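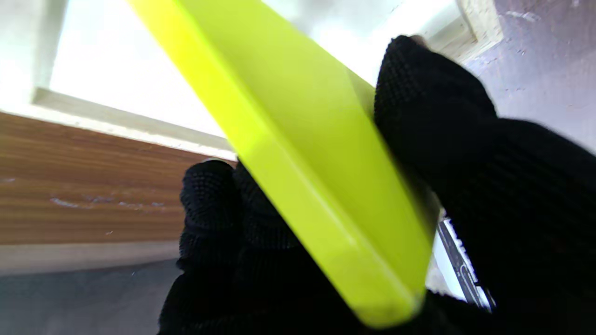
Where we've got to with the Nukness rabbits

Home | Our Work | Reports | Contact

Hello again, and thank you for bearing with me, as I know you wanted this before Christmas! The big news is that your grant has now paid for 76 rabbits to be neutered and vaccinated, against the 100 we promised by April. The Rosell surgery gave us two extra mornings, so I'm fairly relaxed about the rest.

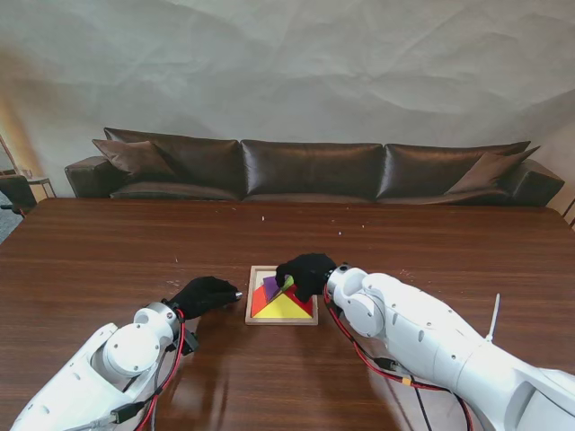
The puzzle tray on the table.

Money next (sorry). We've spent £2577 so far, nearly all of it on vet fees. Hay went up again, so I've moved a little across from the leaflet budget, and Emese Szekeres is happy with that if you are. 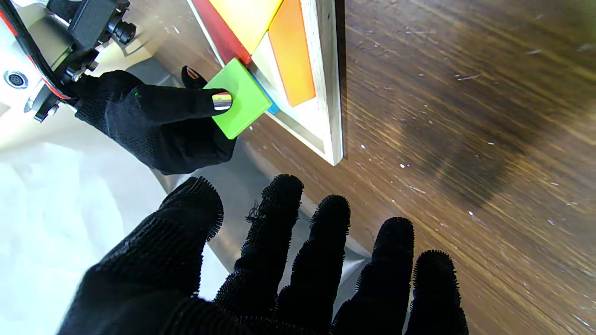
Page 2

Rehoming is slower. The Kubiak Road hutches are full and we've had to say no to a few people, which I hate. Naledi Shabalala has been ringing round for foster homes out towards Urasden and has found four, all with proper runs, and one lady will even take a bonded trio!

What I'd like from you is a yes or no on the second carrier order, because
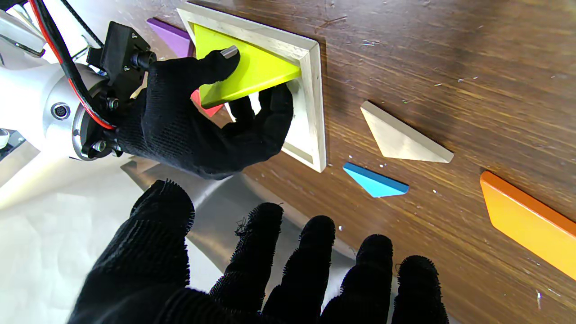 the supplier will only hold the price until the end of the month, and we're down to borrowing cat boxes on surgery days.

Filed under: Small Pets, Grant Updates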